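The Small Bin

When I moved to this country I bought my furniture slowly, and the first thing I bought was a trash bin. It was a big one, 34 liters, with a pedal. The man in the store, Lindqvist on the harbor road, told me that a family needs such a size. I was not a family, but my English was weak then and I did not want to argue with him.

I had this bin for seven years, and I want to write why I think it was a mistake, and why I believe most households own a bin that is too large for them.

A large bin is a place where you do not look. The lid closes and the matter is finished. I threw away half a bread every week, sometimes more, and I did not feel it, because the bread was gone below other things in one second. At the end of the week I carried a heavy bag down the stairs and I thought only about my back. If somebody had asked me what was in the bag, I could not have answered.

In my parents' home we had one pail under the sink, and my father emptied it each evening after the news. He knew everything that was in it. If there was a good potato, we heard about it at breakfast. As a child I found this very annoying, and I promised myself that in my own home I would never discuss a potato. I kept the promise for a long time.

Last November the pedal broke. I went to buy the same model again, but Lindqvist does not sell it anymore, and for the time between I took a small open bin from the bathroom and put it in the kitchen. It was full on the first evening. I was angry with it. On the second evening too. But in the second week I began to see what was filling it, and most of it was packaging from food I had eaten standing up.

My neighbor Jouko Saarinen does not agree with me. We have spoken about it on the stairs more than once. He says that a small bin only makes more walks to the yard, and that the real fault is with the companies who pack three tomatoes like a wedding gift. He is right about the tomatoes. I do not want to say that the buyer is guilty for everything, and I become suspicious when a company tells me to be more responsible — usually the same company has just put a second bag inside the first bag.

Still, I can change my kitchen this evening, and I can't change a factory. The city could help also. We pay the same fee for a full container as for a container with almost nothing in it, so a careful house pays for the careless one. I wrote a letter about this in the spring and received a polite answer of two lines.

There are cases where I would not give this advice. A home with a baby needs the big bin, and so does a person who has difficulty with stairs. For meat and fish I would like a lid, particularly in summer. I have solved this with an old ice cream box in the freezer, and my guests have opened it only once.

For all others I would suggest to try it for a month. Take the smallest bin you have and put it where you can see into it, without a lid. Keep the large one in the cellar if you are nervous. Mine is there now, with the broken pedal, and I store the Christmas lights in it.

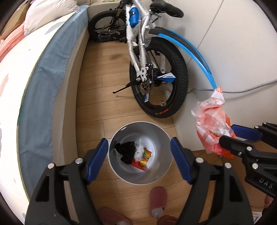
I have also stopped buying the bags with the ribbon. They were made for the large bin and they hang over the small one like a coat from an older brother. A paper bag from the bakery is enough for the dry things, and the bin itself I wash on Saturdays with hot water and a little vinegar. Jouko still carries his big bag down on Sunday evenings, and I hold the door for him.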